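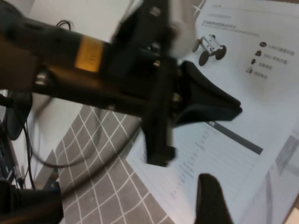
Slide 1. Why no one reads the instructions
Say hello. Thank Samer Karaki for the intro, whatever he says in it. Ask who has read a manual cover to cover. Wait. Someone in the back will raise a hand. He's lying, or he's Ott.

Slide 2. The Odden kettle leaflet
53 pages for a kettle. Boiling water comes up on page 6, after the warranty and a warning about bathing with it. Pause here for the laugh. If no laugh, keep moving.
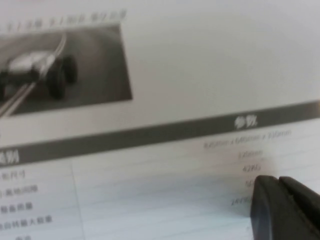
Slide 3. What people do with paper
We mailed a survey to 300 owners of the Imureo fan. Most said they kept the booklet "somewhere safe," meaning the drawer with the dead batteries. Read the one from the woman who levels her fridge with it. Don't do the voice.
Ott Vasiliauskas wrote that booklet, and he took the fridge news pretty well.

Slide 4. Write for the person on the floor
They have a screw in their mouth and one hand free. They will look at the drawing first and the words only if the drawing lets them down. So the drawing goes next to the step. Cekodau put all of theirs in an appendix and got about 1,000 calls in May.

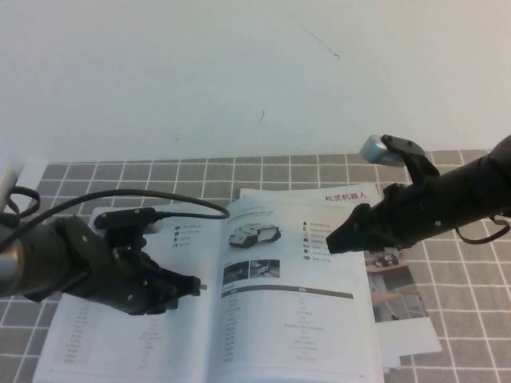

Same goes for part names. Pick "bracket" or "holder" and stick with it for the whole booklet. Skip the Cekodau story about the two left legs if we're past 20 minutes.

Slide 5. Questions
Repeat each one into the mic. If it's about translation, point at Samer.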